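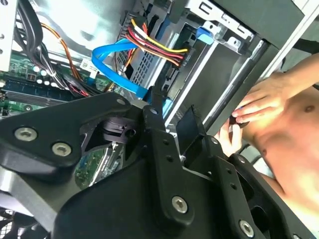
*Inside the old tower, green board and blue cable. A small thread about cleaning and sorting a computer.*

**1/** My neighbor Mereana Cartwright gave me this desktop before she moved away in March. She said: keep it, or use it for parts. I want to keep it. So I will write here what I do, step by step, for people who also have an old tower under the desk and are a little afraid to open it.

**2/** I am not a technician. I work in a bakery, and I learned this from library books and from a repair evening in Jomitz that I visited in the winter. If I use a wrong word for some part, please correct me kindly. English is my third language and computer English is maybe my fourth.

**3/** First rule, which I learned there: pull the plug from the wall, then press the power button and hold it for 15 seconds. Then touch bare metal on the case before you touch anything green.

**4/** The side panel needed more time than I expected. On this model you must slide it back before you lift it. I lifted first, of course, and I pinched my thumb.

**5/** Now the cables. The bright blue one is the SATA cable, it carries the data. The bundle with yellow, red, black and orange wires is for power. When I was a beginner I thought that each color goes to a different machine part. No, they are different voltages, and they travel together into the same plug.

**6/** Whoever put this together was tidy in some places. I like the little white cable tie on the thick black bundle. The thin orange wire has its own way of life, it goes over everything in a big curve. I will leave it alone until I know where both ends belong.

**7/** Before you unplug anything, make a drawing. I make mine on the back of flour invoices. Ugly drawings are fine. Write which cable goes where, and which side of the plug is up. The SATA plug has a shape like the letter L inside, so it fits only one way, but the small wires to the front buttons are not so friendly.

**8/** My sister asked why I don't simply buy a new one. A used office computer at Lobo, the second-hand shop near the station, costs 90 and looks quite nice. But I need this one only for music, recipes and the accounts of our choir. For that it is enough.

**9/** So, to the drives. This is the part I was most curious about.

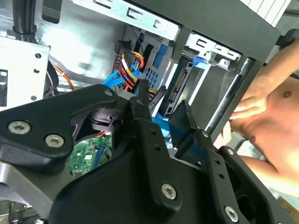
**10/** The hard drive is the one with your photos and letters on it, so please be gentle. Do not drop it, do not knock it against the metal cage. If the old owner's files are still there, ask before you look. I wrote to Mereana and she answered that she has copied everything and I can erase it.

**11/** I like the blue plastic clip at the bay. In many cases the drives are held with rails and clips like this, so you don't need a screwdriver for every small job. Press softly. Old plastic can break, and then you have a long evening in front of a search engine.

**12/** For dust I use a soft paintbrush, a clean one, and go slowly from top to bottom. If there is a fan, hold the blades still with a finger when you brush them. I do not use the vacuum cleaner inside the case, they warned us about static electricity at the repair evening.

**13/** Somebody asked me yesterday about memory. The long slots on the board are for the memory modules. I plan to put in 2 more gigabytes if I can find the correct type. The man at Mavetham Electronics said I must bring him the exact name of the board, "green" is not enough information. Fair.

**14/** Question for the people who know more than me: is it worth changing the small round battery on the board if the clock still worked before? It costs almost nothing, but I don't like to touch things without a reason.

**15/** Also, does anybody in Ulow or nearby have a spare SATA cable, a short one? I can pay with bread. Rye or white, you choose.

**16/** The next posts will be about closing everything again and the first start. It will take roughly a week, we have many orders at the bakery now and I come home tired. If you have an old tower too, write me which kind, I read all the answers in the evening.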